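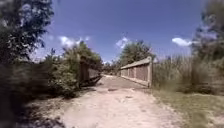

Pongsiri Paths - README and data card

Tags: Outdoor Robots, Field Notes, Good Practice
Shares 28 | Comments 7

Hi, and thanks for opening the README before the zip file! Pongsiri Paths is a set of short drives by a small wheeled robot along unpaved public paths. I put it together for people who work on path following and bridge approaches, and it comes with the rules I drove by, because people kept asking me for those more than for the pictures. So I've folded the two into one document. If you only want the folder layout, skip down a bit.

The robot is a Wukix, the plain four-wheel kind, and I annotate in Evum. All the paths are in and near Lonberg. Last updated 27/01/2022.

What you get

There are 191 drives. Each one is a folder with the video, wheel odometry, the stick commands, and a text file called notes.txt, which I typed on a bench afterward and which has spelling mistakes I'm not going to fix. The notes are worth reading. If a drive stops dead halfway along, the notes will tell you whether I stopped it on purpose, and the stick commands alone won't.

Labels cover drivable ground, path edge, vegetation, barrier and sky. I left "person" out as a class, and I'll get to that under privacy. Bridge decks are labeled drivable ground, same as the dirt leading up to them. A couple of early users wanted a separate deck class, and I do get it, but a packed-dirt path running onto a slightly grayer deck is exactly where my own annotations got inconsistent, so I merged the two and slept better.

Dark patches on the ground are the other thing you'll bump into. A puddle, a damp spot and a plain old shadow can look the same in a still, and I was labeling from stills. They all carry the flag "unsure_ground" on top of the drivable label. Please don't train a puddle detector on that flag. It means I didn't know, and that's all it means.

The driving rules

I started with a page of rules copied from an indoor lab and most of them were useless outside (nobody on a dirt path knows what a taped-off zone is). What follows is what survived. It's house practice, I'm not a standards body, and if your town or park has its own rules then those come first, every time.

Ask before you go. Email whoever looks after the land, say what the robot weighs, how fast it goes and how long you'll be out. I got turned down for one path and I still think that was a fair answer. Keep the reply on your phone where you can find it, not buried in a thread at home.

Walk the route first, on foot, the same day you drive it. Yesterday's walk doesn't count. I look for soft edges, ruts, anything leaning into the path, and places where a person could step out of the bushes without my seeing them. Thick shrubs right up against one side of the path get a slow-down mark on my map, and the robot stays toward the open side there if the ground allows.

People and animals always have the right of way. That sounds obvious, and then you're in the middle of a really lovely drive and a dog turns up and you catch yourself thinking maybe I can just squeeze by. Stop. Pull over to the side, take your hand off the stick, say hello. Resume once they're well past. Horses get a full stop much earlier than dogs do, and I switch the motors off completely.

One person, one job. Whoever drives only drives. A second person walks ahead of the robot, carries the second stop button and does the talking if someone wants to know what's going on. I've tried driving and chatting together and I'm bad at both when I do it.

Test both stop buttons before every drive, with the wheels turning. Then test them again after a battery swap. I write the result at the top of notes.txt, and if that line is missing, the drive didn't make it into the release.

Stay in view. I don't drive from a bench with a laptop even when the link would easily allow it. If the robot goes behind a bush and I can't see it, it stops and I catch up.

Bridges

Bridges get their own section because they're where I changed my mind the most. My first version of the rule said to cross slowly. My current version says to stop before the deck, check that it's clear all the way over, let anybody waiting go first, and then cross without pausing in the middle. A stopped robot on a narrow deck is a much bigger nuisance than one moving along at walking pace!

Before any crossing I look at the joint between dirt and deck for a lip, and I look at the railings. Solid panels are kind to range sensors. Open rails with a low horizontal bar aren't, and one side of a bridge can read very differently from the other once leaves hang over it. So I never let the planner use the railings as its only guide - it has to have the ground edge as well. If the two disagree, the robot stops and I drive it across by hand. Those hand-driven crossings are marked "manual" in the release and you should probably leave them out if you're scoring autonomy.

Light, dust and leaves

Sun is the thing I underestimated. Trees on one side, low light coming through them, and half the view goes milky while the ground turns into a patchwork of bright and dark. Early on my edge finder happily followed the border of a shadow off toward the grass. Nothing got hurt except my pride, but it's the reason there's now a glare rule: if the washed-out area reaches the path ahead, drop to crawl speed, and if the path edge is lost altogether, stop.

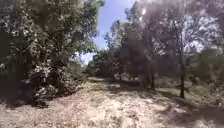
Dappled shade and fallen leaves on the dirt path, with sun glare in the trees at upper right.

Leaf litter deserves a rule too. It hides ruts, it hides the edge, and it makes pale dusty ground look rougher to the network than it feels to the wheels. I don't sweep or tidy a route before driving. It would make prettier data, but it'd be data about a path that doesn't exist. The same goes for pebbles and twigs. Bigger branches I do move, when they'd be a hazard for walkers anyway, and the notes say so.

Wipe the lens before each drive. Dust builds up slowly enough that you don't notice it on the little screen. Some of the drives are soft or blurry, especially out toward the sides, and I've kept those in with a "soft" flag. I'd ask you to report results with and without them, please, as the numbers really do move.

Privacy

Any drive where a passerby could be recognized was dropped whole. I didn't blur faces and keep the rest, since I don't trust my blurring that far. That means the release is much emptier of people than the real paths are, and it's the biggest gap in it. A model trained only on these drives has learned next to nothing about sharing a path with walkers. Don't put it on a robot near people on the strength of a good score here. I mean that one more than anything else on the page.

If you think you're in a drive anyway, write to me with the folder name and I'll pull it within 14 days, no reasons needed.

Splits

Split by path, never by drive. Two drives on the same path share bushes, bends and often clouds, and a random split will make your model look brilliant for no good reason. The file splits.txt has the one I use. Make your own if you like, just publish it.

Known problems

Odometry drifts on loose ground and I haven't corrected it. The sky label bleeds into thin foliage along the tops of the trees. Reeds and tall grass are both plain "vegetation", which annoys the plant people, sorry. Evum sometimes exported the path edge twice; I removed the duplicates I found, and I'm sure there are more.

Next update is planned for April, mostly shaded routes and a cleaner go at the unsure_ground flag. If you've got a driving rule of your own that's held up outdoors, send it over and tell me what went wrong before you wrote it.

Filed under: Robots Outside / Data and Downloads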